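Dec 27, 2019

Glue tests for the Herville boxes, continued from the last page.

I opened the second batch this morning. The boards stayed in the clamps overnight with the heater off, because I wanted to know what happens in a cold room. The thermometer at the window side showed 43 F when I came in. This is lower than the glue label allows, so I did not expect much from it.

Results, written in the order I opened them:

- **Karer white glue, thin coat:** joint opened by hand. The glue line is chalky. I think it never made a film.
- **Karer white glue, thick coat:** a little better, but the squeeze-out is still soft inside. I left it on the shelf to see if it becomes hard later.
- **Hide glue, fresh:** good. Broke in the wood and not in the joint.
- **Hide glue, reheated:** broke half in the wood, half in the joint. The pot was reheated too many times, I did not keep a record of it. My mistake.

So the hide glue is the one for the corners, if we must glue in winter. For the bottoms I would still like to use the white glue, it is less work and it does not smell. But then the room must be warm for the whole night, and the heater timer has to be changed. The setting now is from May and makes no sense for this season.

About the wood. The Eltomley boards are drier than the ones we had before. I planed 2 of them and they stayed flat until the afternoon, which the old ones did not do. There is a small twist in the widest board, on the end with the knot. I marked it with chalk and put it aside for short pieces. Please do not take it for lids.

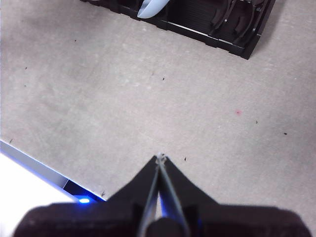

*The light gray surface, Dec. notebook.*

The clamping order needs to be written down, I explained it already two times and each time differently. The way that worked today:

1. Dry fit everything, with the pads in place.
2. Glue on the end grain first, wait until it looks dull, then glue again.
3. Close the long sides by hand only.
4. Clamps across the middle, then the corners. Check the diagonals before the last turn.

With step 4 I was too fast on the first box and the diagonals were different by 2 mm. I could still push it back, but with the hide glue there is not much time. It is better to have the ruler already on the bench.

Question for the Selvanayagam order: they asked for rounded inside corners. Do they want it on the bottom edge also? In the drawing it is round only in the top view, and the side view shows nothing. I will write to them before I cut, since it changes the depth of the groove.

To do next:

- hide glue, new portion, write the hour on the jar
- change the heater timer
- look again at the thick coat sample
- sharpen the small block plane (it leaves a line on the left side)
- more wax paper, the roll is almost finished

The 4 test pieces with pencil numbers are in the drawer under the vise. I would keep them until the boxes are delivered.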